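I promised to write down how I learned to read a knitting chart, so this is a small thread. My English is from school, please be patient with the technical words. 1/

I started in August, with a hat pattern from a shop called Erano. I chose it for the colours. The chart was on page two and I thought it was decoration. 2/

For two evenings I tried to follow only the written lines. The pattern says "work chart rows 1 to 14", and then it says nothing more about them. So there was no way around. 3/

The first thing I didn't understand: you read a chart from the bottom. The second thing: when you knit in the round, every row goes from right to left. When you knit flat, it changes direction each row. My first hat had a pattern that leaned to both sides. 4/

Petronella Khumalo from our Thursday group (we meet in the evening, over the bakery) looked at it and asked if it was a fish. It was meant to be a pine tree. 5/

She gave me the best advice. Cover the rows above the one you are knitting, and leave the rows below visible. Then you can compare the new stitches with the ones already on your needle. I had always covered the finished rows, so I had nothing to compare with. 6/

I use a strip of card and two clips. A friend recommended a magnetic board and it is surely nicer, but the card lives in my bag and costs nothing. 7/
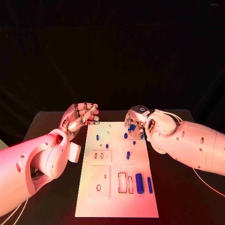
Blue pegs on a white board, pink light, two hands' worth of patience. 8/

Back to the charts. An empty square isn't always a knit stitch. In the Kemel patterns it is, but in my old Sarmiento booklet the empty square is purl and the dot is knit. Read the key each time, also when you are sure. 9/

Grey squares marked "no stitch" frightened me the most. You do nothing there. You don't slip, you don't count, you go to the next square as if the grey one is not printed. I lost a whole sleeve before I believed this. 10/

About markers: I put one at each repeat. The hat has a repeat of 7 stitches, so it looks like too many rings, but when there is a mistake I have to search only in a very small place. 11/

Yarn, as somebody asked yesterday: the hat took roughly 200 metres of a light wool. For learning please take a pale colour. I took navy, and at ten at night I could not see one single stitch. 12/

Now I am on a Grondar shawl, 300 stitches in the last rows and a chart over three pages. I have glued the pages together and it covers half of my kitchen table. I am in the second page. 13/

If you have a good method for crossing cables without the extra needle, please write it to me. I have watched it many times and my stitches still escape. 14/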